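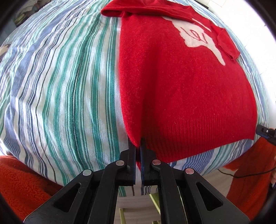
Figure 1. A red knit sweater with a ribbed waistband on a striped bedsheet.

3.2 Folding on the bed

Knitwear gave us the richest material of the whole study. The diaries kept by the households in Killwood mention the bed far more often than any table, and we were delighted by how much people had to say about it! A bed is wide, it is soft, and it is usually right next to the closet. Kneževič and Perić noticed the same habit in their earlier interviews on shirts, but a thick sweater (Figure 1) asks for more room than a shirt does, and the sleeves have to go somewhere.

Most diary writers began at the hem. A ribbed waistband holds its line well and gives the hand a clear edge to find, while a brushed body tends to cling to itself and hide its own folds. Several people also planned the fold around a knitted design on the front — they wanted it facing up in the drawer, so they could pick out the right sweater without digging. One writer in December filled 2 full pages on this point alone, and they are wonderful reading.

Bedding mattered too. Striped sheets came up in 7 diaries as a rough guide for keeping the sides straight, although wrinkles in the sheet made the guide less useful. We return to drawers and shelves in Section 3.3, where the Wudberg households fold quite differently.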